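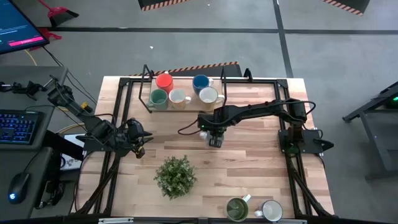 Figure 3. Work table with two arms and mug rack in the mug-return task.

4.2 Putting mugs back on a rack

We selected this chore after our visit to Menddale, where kitchen staff named it as dull work they would gladly give away. An attempt is counted as a success if the mug stays on the rack after the gripper opens.
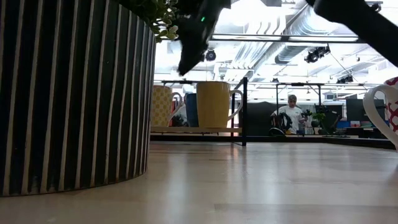 Success depended strongly on the handle. Our planner, Fledora, looks for the handle first and chooses the arm second. A mug with its handle in full view, like the mustard-yellow one, is an easy case for it, but a mug partly hidden behind a planter gives it much less to work with. In 565 attempts the success rate was 66 percent.
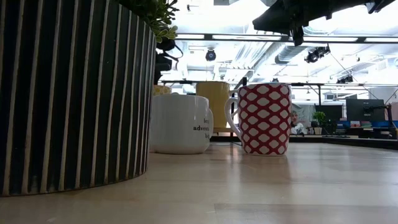
Most failures came from a wrong estimate of the handle angle, and a second try repaired only a few of them. Tekin reached a similar result with cups in October. A person does this chore without stopping to think, and we do not consider our system ready for a home kitchen.

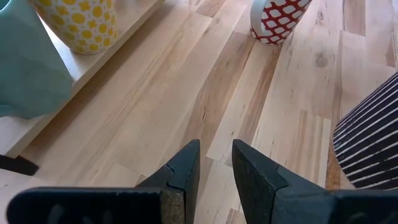
4.3 Time per mug

The median time was nine seconds for a rack placement, and six more when the arm had to regrasp.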